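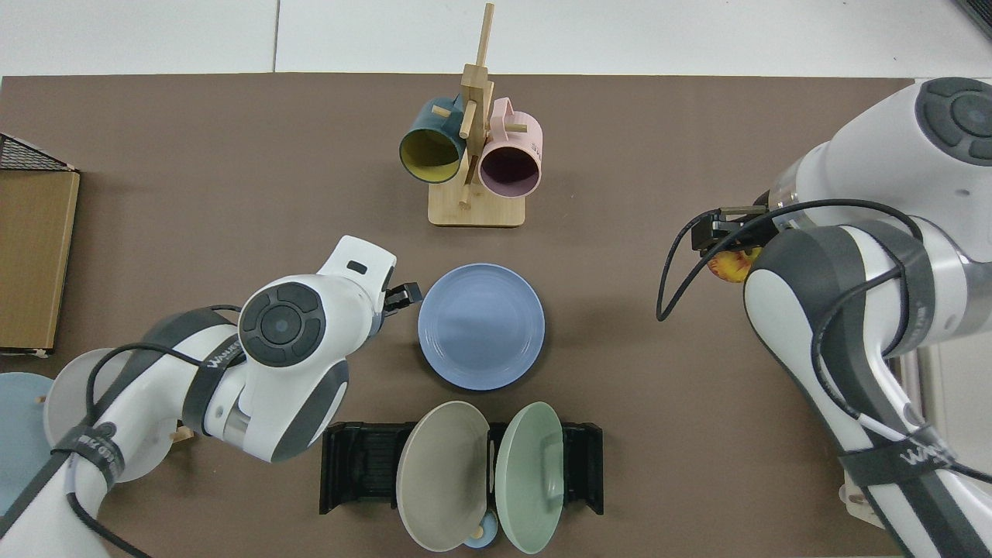 Jastwood rents furnished apartments by the month in two buildings, Anidura and Herrero. These are the questions we get most often from people who have booked or are thinking of booking. Every kitchen is set up before you arrive, down to small things like a wooden mug tree with a teal mug and a pink mug hanging on it, so you can pack clothes and leave the dishes at home. If your question is not answered on this page, use the contact form and include your booking number if you have one.

Apartments | Rates | FAQ | Contact

Help > Residents > Before You Book

Last updated 2022-08-05

BOOKING AND PAYMENT

What is the shortest stay?
One month. We do not take nightly or weekly bookings. If you need a few extra days at the end of a full month, ask us and we will charge the daily rate when the apartment is free.

How much is the deposit?
$200 for each apartment, paid when you sign. It goes back to the card you paid with after the checkout inspection. We do not hold it against the last month of rent.

Are utilities included?
Water, heat and trash are included in both buildings. Electricity is included at Herrero. At Anidura each apartment has its own electric meter and the charge is added to your next bill.

Can I add a second person to the lease?
Yes. Studios are limited to two people. The second person fills out the same application and has to be on the lease before moving in. Overnight guests do not need to be added.

Can I move from one building to the other?
You can, if there is an opening. You sign a new lease and the deposit carries over. There is a cleaning fee for the apartment you are leaving.

MOVING IN

How do I get my keys?
From the lockbox at the front entrance. The code is sent to you 36 hours before your start date, by email and by text. If you have not received it, check that the phone number on your application is correct before calling.

Is there an elevator?
Anidura has one. Herrero does not - it is a walk-up, so please keep that in mind if you are bringing anything heavy.

Can I bring my own furniture?
Small pieces are fine. We cannot remove or store the bed, sofa or table to make room for yours.

Where do I park?
Both buildings have a lot in the rear. Spaces are assigned, and the number is on your lease. From November through the end of winter the street in front of Herrero is closed to overnight parking, and the city does tow.

LIVING HERE

What is in the kitchen?
A refrigerator, a stove, pots and pans, plates, mugs and flatware. The small appliances are not the same in every apartment. Check your inventory sheet for the ones in yours.

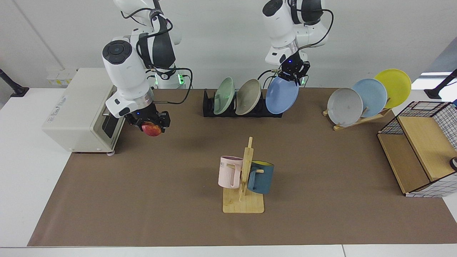
A red apple and a countertop toaster oven.

Something on my inventory sheet is missing. What should I do?
Tell us in the first two days. After that we assume the sheet was correct, and missing items are taken out of the deposit at checkout.

How does the laundry work?
The machines are in the basement and run on the Kondar card. Your card is in the welcome folder with no money on it. Load it at the reader by the laundry room door. Lost cards can be replaced, but we cannot recover the balance.

Are pets allowed?
Cats are allowed in both buildings. Dogs are allowed at Herrero only, first floor. Put the animal on your application even if it will be joining you later.

Who changes light bulbs and filters?
We do. Send a maintenance request and say whether we can come in while you are out.

MOVING OUT

How much notice do I have to give?
Your lease has an end date and you do not need to give notice for that date. To stay longer, write to us as early as you can. Extensions depend on whether the apartment has been booked by someone else.

Do I have to clean?
Empty the refrigerator, wash the dishes, take out the trash. Leave sheets and towels on the bed. Keys go back in the lockbox.

Was this page helpful? Share | 2 comments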